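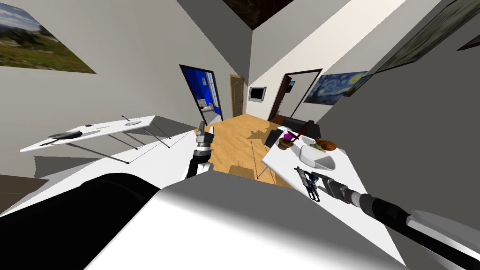 Room render, landscape painting over the white table

Pakunbridge Boards > Off-Field > Contracts and Money
Thread: Kütt deferred pay, how are the sites counting it?

gollside_rf
Three net worth pages for Normunds Kütt give three different totals, and the spread looks like it comes from the deferred part of the Gollside deal. Contract was six seasons, with payments stretched over 10. Do you count the unpaid years as an asset now, or only what has cleared?

Hitetti
Count it, discounted. A guaranteed deferral is a receivable. Pick a rate, bring each payment back to the present, add it up. Leaving it out understates him.

moncrieff_lefty
Disagree. Those pages claim to report what a player has. Unpaid salary is future income whether it's guaranteed or not. By your method a rookie is worth his whole contract the day he signs.

Hitetti
No, because a rookie still has to perform the service. Kütt already played the seasons. The work is done and the money is owed. Two different cases.

moncrieff_lefty
Fair on the service point. It's still unsecured as far as anyone here has shown. If the club goes under he is in line with the other creditors, so your rate has to be higher than a Treasury rate.

gollside_rf
Was any of it put in a trust?

Hitetti
I haven't seen the contract. Neither have the sites.

backstop388
Bigger problem than the discount rate: the pages add up gross salary and stop. Agent fee, federal tax, state tax on road games, all missing. Compare Warrick Tapsell's page. His total equals his career salary to the dollar, so according to them he has never bought lunch.

moncrieff_lefty
Tapsell's page also counts his signing bonus twice — once in the bonus line and again in the first-year salary. I wrote to them in February. No change.

gollside_rf
Does the house count? One page lists the Moncrieff place at purchase price.

backstop388
Market value less the mortgage. Purchase price alone tells you nothing about equity.

Hitetti
Agreed. And the mortgage amount usually isn't on those pages either, so leave the house as a separate line with a question mark.

row3114
Is the Kütt payment schedule flat or does it step up? Changes the present value quite a bit.

gollside_rf
Flat as reported. I'll run it at two rates tonight and post the sheet — deferred pay on its own line, taxes on another.

moncrieff_lefty
Put the rates in the header, please. Last sheet didn't have them.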